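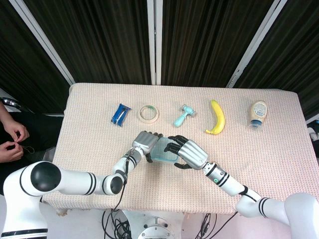 Kerex Two-Arm Handling Cell: Operating Practice

Vurnitz supplies the Kerex cell with two arms and two jointed hands. Before energizing, confirm that:

Cables clear the full travel of both forearms.
Seated persons keep their hands behind the marked line.
The table covering lies flat at the centre.

Lidded containers are gripped from both sides. Lift only after both wrists report ready. Licence Miva 5 is required for logging; each log holds 1000 cycles. 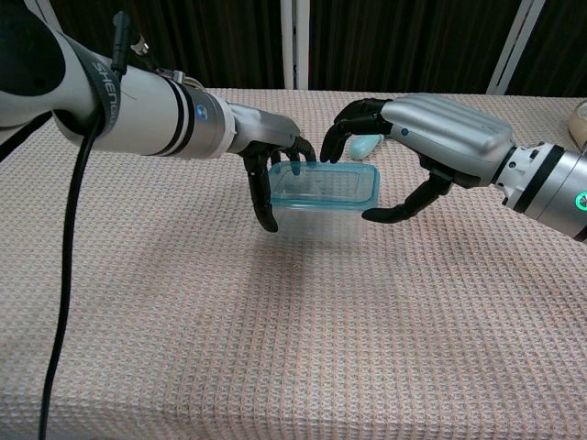 Bogdan
Applications Engineer, Vurnitz

Fingertips may rest at the lid rim but must not load the centre panel. Recheck hand calibration every 56 hours of operation. Spare finger set: part no. 1644.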